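Unlow Salon Equipment Board
Treatment Room Hardware > Steamers, Towel Cabinets, Wax Heaters
Thread 2134: Clandari steamer shuts off mid-treatment, low water light on, tank full

marlowe_skin
Posted August 31, 2026

Two-room studio, one Clandari pedestal steamer with the glass jar and ozone switch. For the past few weeks it has been cutting out partway through a treatment with the low water light on. The jar is well above the minimum line when this happens. Unplug, wait, plug back in, and it runs again for a while.

Water is distilled, always has been. I switched to it on the advice of the dealer (Honkanen) when I bought the unit. I rinse the jar at the end of the day and leave it upside down on a towel. Element looks clean, light gray, no crust.

Before I pay for a bench inspection I would like to know whether this is a board, a probe or the thermal cutout.

tallow_and_pine
Does it happen at the same point each time, or is it random? If it is always late in the treatment and the unit needs to cool before it restarts, suspect the thermal cutout. If it restarts as soon as you cycle the power, suspect the level circuit.

marlowe_skin
Random. It restarts right away if I cycle the switch. The waiting was just my habit.

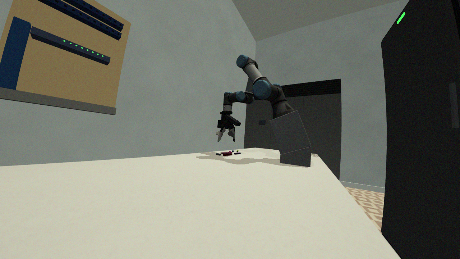
Esben Bech

Level circuit, then. On the version with the glass jar, Clandari uses two stainless probes and passes a very small current between them through the water. No current, the board assumes the jar is low and drops the heater relay. Distilled water conducts very poorly. With a new unit and clean probes there is usually enough margin for it to work. As a film builds up on the probes the margin goes away and you get what you describe.

Test: fill with the same distilled water and add a small amount of tap water, a tablespoon or so to a full jar. If the fault disappears, the board is fine. Clean the probes with a nonabrasive pad and white vinegar, rinse twice, and run a full jar with no client in the room.

quillback
I disagree with putting tap water in any steamer. Our supply tests at 300 ppm hardness. I have thrown away two elements from this exact practice, and once scale breaks loose you get spitting from the nozzle. Spitting means hot droplets on a client's face. That is an insurance claim. I would take a nuisance shutoff over that every time.

Esben Bech
It is a diagnostic, run once, with nobody in the chair. One tablespoon diluted into a full jar does not scale an element in a single run. I would not do it as routine at 300 ppm either.

quillback
People read these threads and take the first instruction as the routine. I am saying it for them.

Rhun Pritchard
Both of you are describing real failures on different hardware. There are at least two level systems sold under the same Clandari shell. The older has the probe pair Esben describes. The later one has a float with a magnet and a reed switch, and that does not care what water you use. Look down into the collar with the jar off. Two thin pins of unequal length means probes. A small cylinder that slides on a stem means float.

If it is the float, check that it slides freely. Oil residue makes it stick low. People put essential oils in the jar when they belong in the herb cup at the nozzle.

marlowe_skin
Two pins. The longer one is darker than the other, almost brown. No oils in the jar.

tallow_and_pine
That is your film. Clean both, including the part right under the collar.

Rhun Pritchard
Agreed. Do not sand them. Once the surface is scratched it fouls faster. If vinegar does not lift it, use citric acid, weak solution, warm. Keep it off the collar gasket.

dovetail_esthetics
Side question. I have been using a Gonberg inline filter and filling from that. Is that the compromise between distilled and tap?

quillback
Depends which cartridge. A carbon cartridge removes chlorine and taste and leaves the hardness where it was. A softening cartridge swaps calcium for sodium, so less scale, and the water still conducts. Read the label on the cartridge itself. The housing is the same for both.

dovetail_esthetics
It is carbon. That explains the crust.

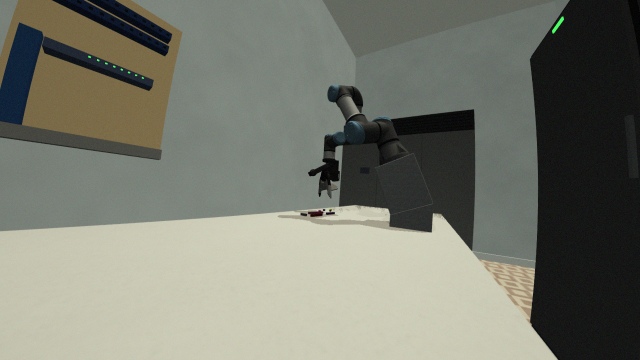

Page 2 of 2

marlowe_skin
Update. Vinegar took off most of it and citric took off the rest. Three full jars of straight distilled since then and no shutoff. I did the tablespoon test before cleaning as well, with the room empty, and the fault went away with the tap water in. So the board is good.

Honkanen had quoted me 400 for bench inspection and a board. I have canceled that.

Esben Bech
Good. Write the cleaning into your log with the date. With distilled I would expect it to come back, only slowly. I do mine every April and again in the fall.

quillback
Twice a year is thin for a busy room. Our units see roughly 3000 treatments a year between them and we do probes monthly. Takes less time than changing the linens.

Esben Bech
For that load, sure. She has two rooms and one steamer.

tallow_and_pine
Also stop leaving the jar upside down on a towel. Lint gets on the rim, and the seal leaks steam back toward the collar. Use a rack.

marlowe_skin
Will do. Is there a part number for the collar gasket? Mine has a flat spot.

Rhun Pritchard
Not one that I trust. The parts sheet lists the same gasket for both collars and the float version is thicker. Measure the old one – inside diameter and thickness, dry – and send Honkanen both numbers with a photo of the pins.

dovetail_esthetics
Ordered the softening cartridge. Starting the citric soak tonight.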